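Section 8: Hanging the Cakitz wall shelf

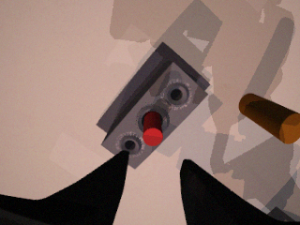 Block with three round holes, red peg in the middle one.

Okay, you've got your box open and the floor's a mess. Mine was too! I've put up plenty of these shelves by now, and the wall part goes fine if you take it slowly.

1. Pick your spot and hold the shelf up there for a minute. Sit down and look at it from the couch. I hung my first one way too high and needed a stool to reach my own books.

2. Find your studs. Knocking on the wall works for some people (my friend Doina swears by it), but I use a cheap stud finder and go over the spot twice.

3. Draw a light pencil line along your level. Don't trust the ceiling - in my old house it ran downhill the whole way to the kitchen.

4. Mark your screw holes through the back rail, then put the rail down somewhere safe before you pick up the drill.

CAUTION: Check for wires and pipes before you drill. Stay well clear of the wall straight above or below an outlet or a light switch.

5. Drill your pilot holes, a bit thinner than the screws.

6. Drive the screws in until they're snug and stop there. If you keep going you'll chew up the rail, and then you're writing to Lotden for a new one like I did last October.

7. Lift the shelf onto the rail and let it drop into place. Give it a good tug toward you. If it rocks, take it down and check your level line again.

NOTE: Brick walls need a masonry bit and plugs, so skip steps 2 and 5 and go to Section 9.

Leave the shelf empty overnight, then load the heavy stuff first, right over the studs. Vases and picture frames can go on the ends.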